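Fitcombe Supported Lodgings Program
Interim progress report to the Vestano Fund
30 August 2019

1. Summary

The program places young adults leaving foster care with trained host households. At the close of the reporting period 31 young people were living in host homes, against a target of 28 in the grant agreement. Two placements ended early, both by agreement, and both residents have moved to family members.

2. Host recruitment

Information evenings in Fitcombe and Ula drew 100 inquiries. Many did not go further once the time commitment was explained, and the team has rewritten the opening leaflet to state it plainly. Background checks remain the slowest step. Mwangi Lema has agreed a weekly call with the county office to follow up on open files.

3. Training and support

Staff delivered 245 hours of host training, covering household agreements, money skills and conflict at home. Attendance at the evening sessions was good - the weekend sessions less so, and one was canceled. Imtiaz Wanigasekara continues to provide out-of-hours phone support. Hosts have asked for more guidance on helping residents apply for college aid, and a session is planned for September.

4. Budget

Spending is in line with the approved budget except for travel, which is over because of the longer drives to Ula. We request permission to move the unspent printing allowance to cover the difference. A revised budget sheet has been sent separately by Ashraful Mridha.

5. Next period

Priorities are to shorten the time from inquiry to approval, to fill the vacant caseworker post, and to complete the annual home reviews.

Submitted by Rafsan Dissanayake, Program Manager

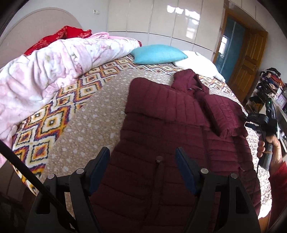

Bedroom with double bed, patterned bedspread and pink floral comforter.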